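From the Clanura desk: the new handling guide is ready for your comments

Good morning to everyone on the list, and thank you for bearing with us while this one took shape. The second draft of the Clanura good practice guide for recording household handling tasks is now up on the members' page, and we would dearly love for you to read it before the comment window closes in July. It runs to 140 numbered rules, which I know sounds like a lot (the first draft had more, believe me!), but most of them are a single sentence long and plenty of them will be things your own crews have been doing for years without ever writing them down.

The part that drew the most mail last time was Section 3, on soft goods. We had 427 notes back on the first draft, and a good share of them were on clothes and bedding alone, so that section has been rewritten from top to bottom.
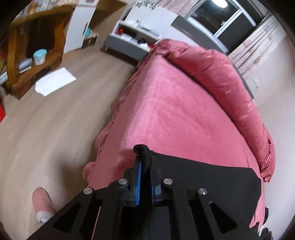 The biggest change there is to what we call the approach. The old wording asked operators to close on a garment "as soon as practical," and several of you pointed out, quite rightly, that this tells a new person nothing at all. The draft now says to come in low, to close on a single fold or corner, and to hold still for a moment before lifting. It also says that a missed pinch should be kept in the recording and marked as a miss. The Bavby group argued hard for that last point at the Clakumdale meeting, and I have come around to their side. A robot that learns only from perfect grasps has a very narrow education, and the people checking the work afterward get a rosier picture than they should.
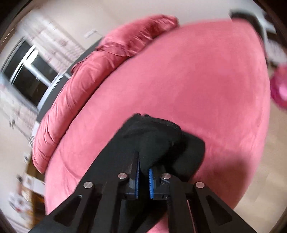 Rule 20 is the one on contrast, and it has been shortened. It asks that the item being handled stand out clearly from whatever it is resting on, so that a reviewer can tell where one cloth ends and the other begins without squinting. Black clothing on a pink bed cover passes easily, and so do blue finger pads against dark fabric, which makes it much simpler to judge whether both jaws have hold of the cloth. Black on black, or white towels on white sheets, would need a note in the log. We did think about banning low-contrast setups altogether, but people do own white towels, and the machines will have to cope with them one day.

There is also a longer passage on homes as they really are. We ask crews not to tidy a room into a showroom before they begin. Boxes by the bed and a crowded nightstand are fine to leave, provided that walkways are clear, cables are out of the operator's path, and the householder has agreed in writing to what will be recorded. Letters, prescriptions and family photographs should be put away first. If something private is missed, the rule is to stop, log it and remove that stretch of the recording the same day.
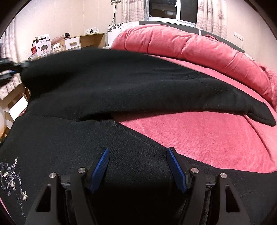

Closing on a folded black garment, with both finger pads angled in toward the fabric.

Section 5, on operator comfort, is new, and I would be especially glad of comments from those of you who do this work all day. It covers breaks, swapping hands, and how long anyone should be bent over a low surface such as a bed. The Azimi team kindly let us read through their own house rules, and we have borrowed their wording on wrist strain nearly word for word, with their blessing.

Comments can go through the form on the members' page or simply as a reply to this newsletter. Please give the rule number if you can, as it saves us a great deal of hunting. Printed copies are available for anyone who likes to scribble in the margins, and we have ordered 700 of them, so please don't be shy about asking for a few extra for your crew. The form closes at midnight on the last Sunday in July.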